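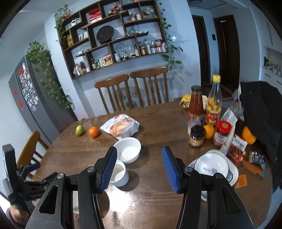 Round wooden dining table with fruit, packaged bread, bowls and condiments.

Porkerer Releases Guide to Clearing and Sorting the Everyday Dining Table

CUMSKA – Porkerer, a supplier of kitchen storage and tableware organizers, has released a guide to sorting the items that collect on household dining tables between meals. The guide is titled Mumari and is available in February as a printed booklet and a free download.

Mumari applies to tables that serve as both eating surface and pantry overflow. On such tables, fruit, bread, sauces, jars, snack packages and clean or used dishes share one surface, often with kitchen tools and small household articles mixed in. The guide assigns each item to one of four groups: return to refrigerator, return to cupboard, keep on table, and remove from kitchen.

Condiments receive the longest section. Bottles and jars are sorted by the storage statement on the label and then by height. Items marked for refrigeration after opening go into a single carrier, so that the whole set can be moved in one trip. Jars without a readable label are set apart and checked before they are put away. Porkerer specifies a carrier with a raised rim and a removable liner for this purpose.

Bowls, plates and cups are cleared before any food is moved. The guide calls for small cups to be carried separately and for bowls to be stacked only with others of the same diameter. Knives are taken off the table first and are never placed in a carrier with packaged food.

Whole fruit may stay out. Mumari recommends one open bowl, placed off center, with citrus and pears kept in separate layers. Bagged bread is closed and moved to a shelf or bread box. Blister packs and sachets go into a lidded tray outside the eating area.

A further chapter covers the surface itself. Varnished wood should be wiped along the grain with a damp cloth, followed by a dry one. Spills under bottles and jars are treated before the general wipe. Chair backs are addressed as well – the guide asks that coats be hung elsewhere before the table is cleared, as sleeves can catch on tall bottles.

The procedure was developed with Gaillard, a home layout consultancy, which collected table records from 538 households. Participants logged the contents of the dining table once a day for 13 days. Records from round tables were analyzed separately from those for rectangular tables.

The first print run is 3314 copies. Of these, 700 are reserved for public libraries and adult education centers in the Cumska area. Remaining copies will be distributed through stores that carry Porkerer products.

The condiment carrier and lidded tray named in the guide are sold separately. Mumari can also be followed with containers already in the home, and a page of minimum dimensions is included for that purpose.

Review copies are available on request from the Porkerer press office, Cumska.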